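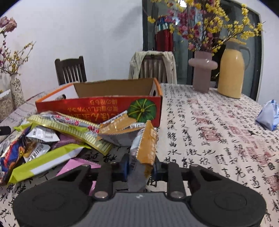 How long can I keep dry snacks after the big package is opened?

It depends on the air in your kitchen. In my home, crackers stay crisp for around two weeks if they are in a jar with a tight lid.

Please write the month on the lid, for example May. Do not put the jar above the stove. If crackers became soft, put them in the oven at 200 °F for ten minutes, and let them cool completely before you close the jar again.

Karine Girard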